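Budget for the fingers, not just the arm

When a small workshop asks me what a robot will cost, I give two numbers. The arm is the first, and people remember it. The second covers grippers, spare fingertips, mounts and somebody's hours, and it usually goes missing from the plan.

At Wondbridge we put down 3000 for the arm and nothing for wear. By March Nerea Cuesta was asking for fingertips out of the stationery money. Handling laundry clips is small, fiddly work, and the black faces scuff.
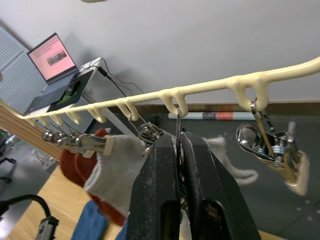
What I would put in the plan

Set aside 1799 in the first year for parts that touch things. Buy the cheap props too - a sock hanger with spring clips costs little and is a harder test than any block. Jolene Merrick thinks my figure is too high and would spend it on a second arm. I disagree. Two arms waiting for one set of fingers is a poor use of 4000.

Ask the supplier for the price of a spare pair before you sign, and get it in writing.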